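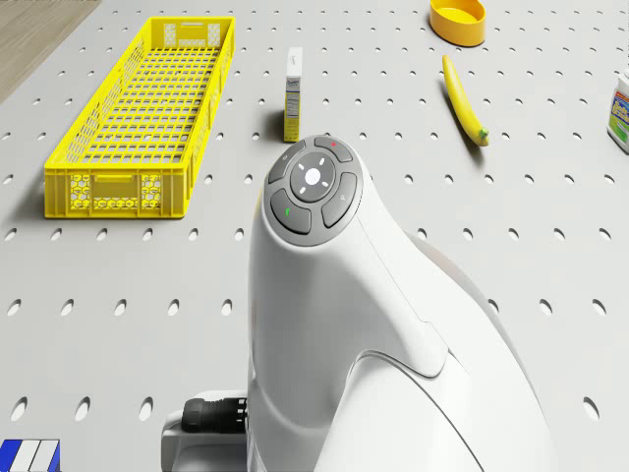

The Lurnton indoor league is getting a new scoreboard for court 2 before the August tournament, and I've been asked to pick the remote. The old one has a row of eight identical buttons and people keep giving the game to the wrong player. I'd like something closer to the control pad on the white arm, with a round button in the center and four curved ones around it. Left and right would be a point for each player, top would be undo, bottom would be change ends, and the center would start a new set. Has anyone used a remote like that for tennis?
netcord_lurnton, March 22, 2025
2 likes | Reply

baseline_bore
We tried a round one at Ferside. Fine for singles. The trouble is that left and right stop meaning anything once the players change ends. Half the scorers switch sides in their heads and half don't.

netcord_lurnton
Good point. Could the display swap the names when you press change ends?

baseline_bore
Ours couldn't. Ask before you buy.

chipcharge8
I'd skip the remote and spend the money on new nets. Flip cards on the post worked for years and they don't need batteries. The quote we got for a board and remote was $1318, and that was without fitting.

secondserve
Flip cards are no use from the balcony, and that's where all the parents sit. We have a board at Misommont and the juniors' matches go much more smoothly. Far fewer arguments over whether it's 30-15 or 15-30.

chipcharge8
They could call the score out loud. It's in the rules.

secondserve
Have you ever heard a ten-year-old call the score?

dropshot_d
Whatever you get, make undo hard to hit by accident. We lost a whole tiebreak off the board at 5-5 and had to work it out from memory. The Halás board makes you hold undo down for 2 seconds, and I'd want that.

netcord_lurnton
Thanks. I'll ask about the hold time and the name swap and post what they say.

Home Forums Clubs Results Coaching Log in
8 replies
Contact us | Back to top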